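**Strip clearing job stalls after grip, 3 times in 7**

Opened by: Oriana Godoy
Site: Konstantinidis (the back bench)
Product: Dinine two-arm bench kit, tidy-up routine
Supplier: Jemau
Priority: Normal (I chose High, the form changed it)
Status: Open, then Closed, then Open

### What we are trying to do

Take strips of paper off a monitor and put them in the bin. I've written it out as plainly as I can because the first reply to my last ticket asked me to "describe the manipulation objective". It's clearing up. My nephew does it for biscuits.

We want to know whether the kit can be trusted with the sort of small chore that otherwise gets left until Friday. Peeling bits off a screen seemed a fair test. The strips are light, they don't break if dropped and no one will cry over a failed one.

### What happens

The arm goes to the screen, gets its fingers round a strip and brings it away. So far, so good, and I did clap the first time. Then on the bad runs it stops in mid-air and reports `OBJECT NOT HELD`. After a bit it opens the fingers, lets the strip go wherever strips go, and returns to the screen to look for the one it has just thrown on the table.

On the good runs it carries the strip to the bin and lets go over it. I can't see any difference between a good run and a bad one until the message comes up.

### Tried before raising this

1. Turned it off and on.
2. Turned it off and on with the wall switch, as the guide distinguishes between the two.
3. Wiped the fingers with a dry cloth.
4. Ran the grip check from the menu. Passed.
5. Ran it again on a wooden block. Passed. It's very good at wooden blocks.
6. Lowered the arm speed from 100 to the next setting down. Same fault, more time to watch it.

### Reply from Jemau support, first line

> Thank you for contacting Jemau. Please confirm that the object is within the supported weight range and that the fingers are free of debris. If the object is transparent or reflective, consider choosing a different object.

### My reply

It's paper. It is within the weight range of everything, including a sneeze. I'd be glad to choose a different object, but then the paper would still be on the screen.

Bench layout, as asked: blue brick wallpaper on three sides, flowery sheet on the table, monitor leaning on the back wall, bin in front of it. Basket with books in it on the left, and a loose book on each side of the bin. I haven't cleared the books off. If it only works on an empty table, that's worth my knowing too, as I don't own one.
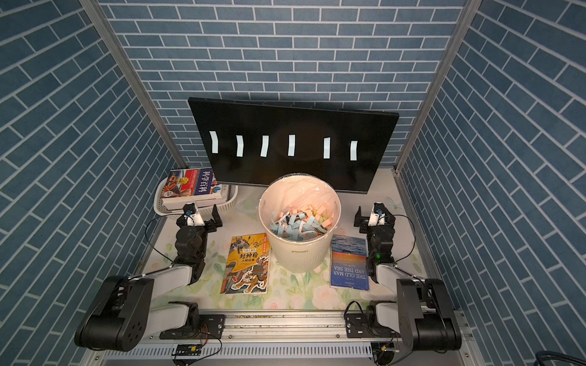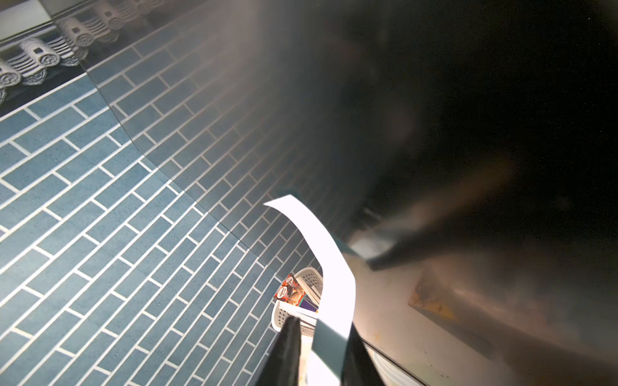

### Reply from Jemau support, second line

> Passing this to the perception team. Please check the wrist view for over-bright areas on the held object. Is "hold confirmation" set to Vision, Finger Gap or Both?

This was the first useful question in the ticket and I'd like it noted that I said so.

It is set to Both. I didn't know it was set to anything. The option lives under Advanced > Grip > More, below a warning that changing it may affect performance, which at that point I'd have welcomed.

And yes, the held strip is very bright in the wrist view. It bows up out of the fingers and glares. The dark stuff beside it is mostly blur. You or I would say "that's a bit of paper" and move on, but I gather the software is looking for an edge it can be sure of.

### Tests after the second reply

Same strips, same bin, same arm. I put each strip back on the screen by hand afterwards. Sticking litter to a monitor so a machine can take it off again is a strange way to spend an afternoon in August, but I'm told this is progress.

**Test A: hold confirmation on Finger Gap only.** Worse. Paper is so thin that the fingers are as good as shut when they've got it. The kit decided it was holding nothing nearly every go, and was rather firm about it.

**Test B: Vision only, lamp over the bench on.** Much as before. Some runs went through, some stopped in the same place, on the way across to the bin.

**Test C: Vision only, lamp off, blind down.** Better. No stall on the way over. I did have trouble seeing it myself, so we have swapped whose problem it is.

**Test D: hold confirmation off altogether.** It goes to the bin every time whether it has a strip or not. On one run it missed the strip, carried nothing across the table with great care, opened its fingers over the bin and marked the job complete. I have worked with people like this.

### Second fault, possibly separate

When it does let go, the strip doesn't always leave. It hangs on one finger. The arm goes back to the screen with it still attached and tries to pick up the next strip with the first one flapping about. A person would shake their hand. I looked for a shake setting and there is a "wiggle" under Release, factory value 0, limit 200. No units given. Milliseconds? Millimetres? I tried a small number first, for the sake of the bin.

A value of 7 helps. It gives a tiny shrug and the strip usually drops. Please could someone put that in the guide under a word other than wiggle.

### Reply from Jemau support, second line

> Your Test C result suggests the vision check is losing the paper edge under direct light. Suggested settings: Vision, exposure fixed one step down, lamp moved off-axis. We do not recommend disabling hold confirmation. Wiggle is in milliseconds. May we close the ticket?

The ticket was then closed before I'd answered. I've reopened it.

### Where we are now

Exposure down one step, lamp moved to the far end of the bench, hold confirmation on Vision, wiggle on 7. Stalls are rarer. They haven't gone. The ones that are left seem to come when the strip bends over at the top instead of standing up from the fingers, so the end of it isn't where the software expects an end to be. I can't prove that. I'm only the person who sits next to it.

The older Erkumitz unit we had on loan couldn't get a strip off the glass in the first place, so I do want to be fair. Getting hold of something that thin on a leaning screen is the part I'd have bet against, and it's the part that mostly works. It's the bit after, knowing it has got it, where it comes unstuck.

As to whether it can be left to do the job while I do something else: no. I can do something else, provided it's in the same room and I can do it looking up.

### Still wanted from Jemau

- A fix, or a date for one, for the stall with a bent strip.
- A retry that closes the fingers and looks again **before** dropping the thing. At present it asks whether it's holding the paper and settles the matter by letting go.
- An error message other than `OBJECT NOT HELD` while it's holding the object.
- Confirmation that the exposure setting survives a restart. Mine did once and didn't once.
- The ticket left open until I say so.

### Internal note, Konstantinidis side

Whoever is on the bench next: leave the lamp where it is. Don't swap the bin for a smaller one, the routine has learnt this one's rim and I'm not teaching it again. If it stalls, press Resume once. If it stalls a second time on the same strip, take the strip out of its fingers and bin it yourself, then press Skip.

Don't press Complete. It counts that as its own work.

O. Godoy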